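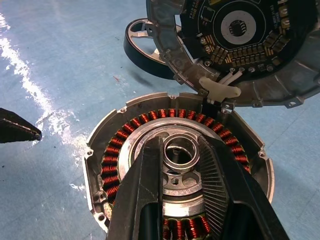 About Brirnis

Brirnis is a repair and rewinding shop in Salivcombe. We work on small electric motors: e-bike and scooter hubs, mobility chairs, garden tools, bench grinders, shop fans and pumps. Agnese Kuusk opened the business in the back half of the old Miller feed store, and we still use the Miller loading door for drop-offs.

Most of our work comes from bike shops and from people who were told a part is no longer made. We rewind stators, replace bearings and hall sensors, straighten axles and cut new keyways. We don't repair battery packs or car alternators. For alternators, try Toom Auto Electric across the street.

How we work

Every motor is logged at the counter and gets a paper tag that stays with it until pickup. We test it, open it and call you with a price. The bench fee is $25 and comes off the bill if you go ahead. If you don't, you can have the motor back in pieces or put together, whichever you like. Please tell us which when you drop it off.

A bearing job usually takes a few days. Rewinding is done by hand and takes longer, up to 10 working days in spring when the mower motors come in. Copper is weighed before it goes on, and the turn count is written on the tag. Keep the tag. It saves us time if the motor comes back.

Repairs are covered for one year. Water damage is not covered.

Classes

We teach a beginners' motor class each September in the upstairs room. It runs for four evenings, starting at 6:30, and has places for 10 people. You will need closed shoes and reading glasses if you use them. Tools are provided. Bring a dead motor if you have one, but nothing over 44 pounds, as there is no elevator.

Visiting

Parking is behind the building. Enter from the alley side, since the front door sticks and is mostly kept locked. The counter closes for lunch from noon to 1.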